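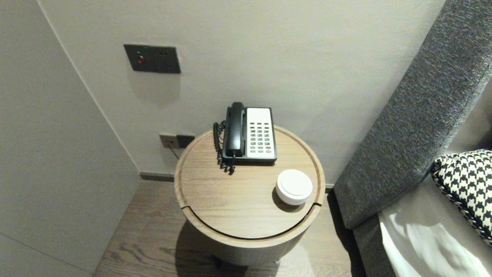 **Report on the Visit to the Onwood Guest Furniture Works, Vandlow**

The Lodging Standards Office sent a delegation of nine to the Onwood works in September, at the invitation of the plant management. The purpose of the visit was to review the production of bedroom furniture for small hotels and to collect information for the revision of our purchasing guidelines. The delegation arrived at 8:30 in the morning and was received in the main office, where a short safety briefing was given.

Onwood has operated on the Vandlow site under its present name since the merger with Pasaribu Joinery. The two production halls employ staff on a single day shift. Management reported an output of more than 3,000 pieces in the previous quarter, most of it bedside tables, luggage benches and headboards.

**Timber store and drying**

The tour began at the timber store. Boards are received by road from the Tisitz sawmill and are stacked by thickness under a covered yard. Moisture readings are taken on arrival and again after kiln drying, and both are written on a card that stays with the stack. The delegation asked to see the cards for the current month and found them complete. The yard roof is in need of repair at the north end, and management stated that the work has been ordered.

**Hall 2**

Machining and assembly are carried out in Hall 2. Tabletop rims are shaped, glued and left in clamps overnight. Members with experience in hotel maintenance raised the matter of edge damage from cleaning carts, which is the most common complaint in our own records. The production staff replied that a replacement rim can be supplied for any table in the current line, although fitting must be done at the works. The delegation considers this a weakness, as freight costs for a single table may exceed the value of the repair.

Upholstery is done in a separate room with good daylight. Fabric rolls are inspected on a lighted table before cutting. Samples of the fabric test reports were provided and are held in the Office under file 739.

**Discussion**

A meeting was held after lunch. The main points were delivery times, spare parts and the labeling of finishes. Onwood agreed to send a written list of the cleaning products approved for its lacquer. No agreement was reached on delivery times for orders of fewer than 20 rooms.

**Recommendations**

The Office should ask suppliers to state which parts can be replaced on site. The section on bedside furniture should be amended to include a minimum height for raised rims. A return visit is proposed once the second kiln is in service.

The delegation thanks the management and staff at Vandlow for their courtesy.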